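Progress report to the Duman Fund
Project: Shared handling at the Plurkby returns bench
Submitted by Bisine Ltd, 18 Jun 2026
Prepared by Reshma Chauke, bench supervisor and project lead

Where we are

The project pays for one robot arm and for the staff time needed to work out which jobs at the returns bench it should take on. The bench receives used parts from customers, sorts them by type and posts them into the right box for cleaning or scrap. Until this year every piece was handled by hand.

The arm has been set up in the side room since the spring. It is not yet on the bench itself. We said in the application that it would be, and the delay is explained under Spending and timing.

Staff

There are 22 people on the returns team over two shifts. No posts have been lost and none will be under this grant, as agreed. What has changed is who does what. Sorting used to be shared out by the hour, so everyone did a stretch of it and then moved on to inspection or packing. Under the new rota two people per shift are trained to run the arm and the rest spend more of their time on inspection.

Not everyone likes this. Several of the longer-serving staff said in the team meeting that sorting was the part of the day when they could talk, and that inspection is quiet work done alone. We have moved the inspection stations so that they face each other. It has helped a bit. Two people asked to go back to packing full time and we agreed.

The other complaint was about pay. Running the arm was first described as an extra duty with no change of grade. The staff side objected and we now pay the setter's allowance for those shifts. This comes from our own budget and not from the grant.

Wrist and shoulder complaints are logged by the first-aid room. We will send the comparison with last year in the October report, when there will be enough months to compare.

Training

Four people have finished the Liltura course and can start, stop and reset the arm without help. Two more are part way through. The course is good on safety and thin on fault finding. Most of what our operators know about faults they have written down themselves in a notebook kept by the door, and I would like to have that typed up and given to new starters.

Operators asked early on for the right to stop the arm without filling in a form afterwards. We agreed to this. Stops are now marked on the shift sheet with a tick and a few words, and people use it far more readily.

Trials

In the last trial period the arm was given 1875 picks. Of these, 265 needed a person to step in, nearly all because a piece was gripped off centre or had rolled before the gripper reached it. Flat-sided pieces gave little trouble. Round ones did, and most of the team's suggestions have been about those.
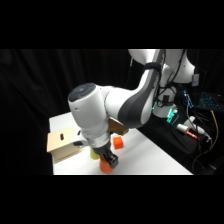
Posting is the step we most want to hand over, because it is dull and hard on the hands. The trial layout was drawn up by the operators themselves, who asked for plain shapes before any real parts were tried. They work with cylinders and a small cube on a white table, and a cardboard box with a narrow slot in the top stands in for the posting box. The cylinders are set upright, so the gripper comes down on them from straight above. Real parts do not arrive standing up, and a person will have to place them. The team has pointed out that this may be as tiring as posting them by hand. We take that seriously and will time both before anything moves to the bench.

The cables by the base of the arm also need proper routing. They are acceptable in a side room, but people walk behind the bench all day with trolleys. Our electrician has quoted for trunking and the work can be done within the present budget.

Spending and timing

Spending is in line with the plan except for training, which is over because we paid for cover while people were on the course. We have met this by putting off the second gripper. The move to the bench is late because the floor there had to be levelled and the landlord was slow to give consent. Consent has now been given in writing.

Next steps

Finish training for the two remaining operators.
Fit the trunking.
Time hand placing against hand posting, with staff from both shifts.
Move the arm to the bench if the timings support it, and tell the Fund first if they do not.

We would like the Fund's agreement to carry the second gripper money into the next period. The shift sheets and the trial log can be sent on request.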